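Plendholm Shared Laundry – minutes of the Wednesday meeting
Last updated: April

1. Moving things about
The meeting opened with warm thanks to everyone who has carried, lifted and swept these past weeks. The big white panels are still being walked across the room, and it was agreed to keep the middle of the floor clear for them.

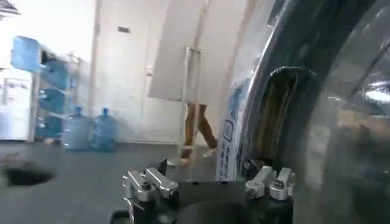
2. The dryers
We then had a long and good-natured talk about drying times. Dark things are to go in together, and nobody is to leave a load sitting overnight. Number one, with its round chrome-rimmed door, was the favourite for trying the new sheet of settings, and a basket of dark clothes will do nicely for it. Loads since the last meeting stand at 2482. 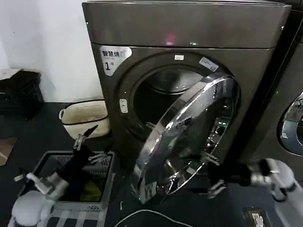 Liltier have quoted 85 for a service visit, and this was accepted – with some relief, it must be said. Doors are to be shut firmly before starting,
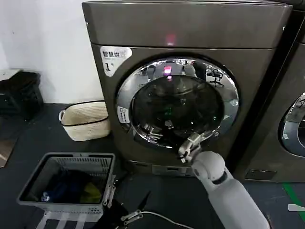 and pockets emptied, please, as we have asked before.

3. Storage
Sotden can deliver the spare baskets by 2 o'clock if we let them know in good time. The long white shelves have plenty of room on them, so the baskets will go there, leaving the few boxes at the far end where they are. Labels to follow. 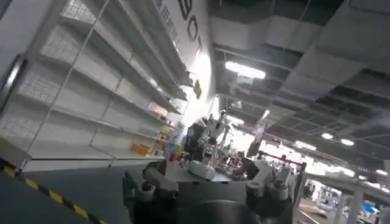
4. Any other business
Joo powder to be reordered.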